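TV > Reality > Guides

How to apply for a reality show

By Min-kyu Jeon
9 Feb 2025

28 shares | 15 comments

Applications for the next series of Kilanwood are open, and the form is longer than it used to be. The steps below will work for most dating and house shows, though the order of the questions changes from one to the next.

1. Check that you can go. Filming for Kilanwood starts in the summer and you need to be free for the whole run. Read the age limit and the passport rules before you fill in anything else. If you have a job, find out how much unpaid leave you can take.

2. Find the right form. Go to the website of the company that makes the show, in this case Skyrme, and follow the link from there. A real form won't ask for money or your bank details. If someone messages you on social media saying they work in casting, ask for a work email address and ring the office to check.

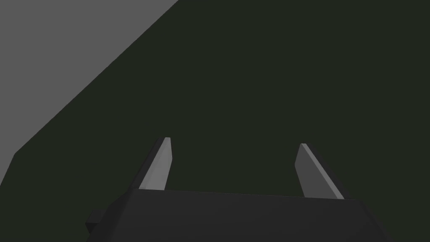
3. Write the answers somewhere else first. The form times out and doesn't save. The "tell us about yourself" box takes up to 3,000 characters but you don't have to fill it. The casting team read a lot of these, so put your best story at the top. "I'm up for a laugh" is on most of them. A bad first date with a proper ending is better.

4. Film your video. Keep it under a minute, hold the phone sideways and face a window. Say your name, age, where you live and why you're single. Don't add music or use a filter. Do it two or three times and send the one where you sound most like yourself.

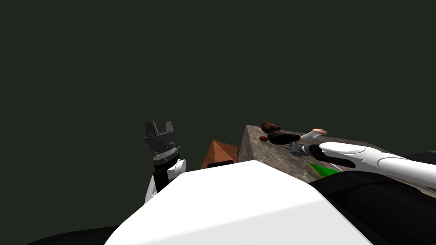 2 min read

5. Be straight about your past. You will be asked about convictions, old relationships, and any other shows you've applied for. Checks are done later on and people do get dropped at that stage. Go back through your old posts as well.

6. Send it and save the reference number. You should get an automatic email the same day, so look in your junk folder if it doesn't turn up. Don't apply twice under different addresses.

7. Wait. The first calls for the last series went out in January, and some people heard nothing until much later. If you get a call it will probably be a withheld number, so answer those for a while. Expect a chat on the phone, then one on video, then a day in person with a doctor and a psychologist.

Don't tell people you've got through. You'll be asked to sign something about this and they mean it.

273 shares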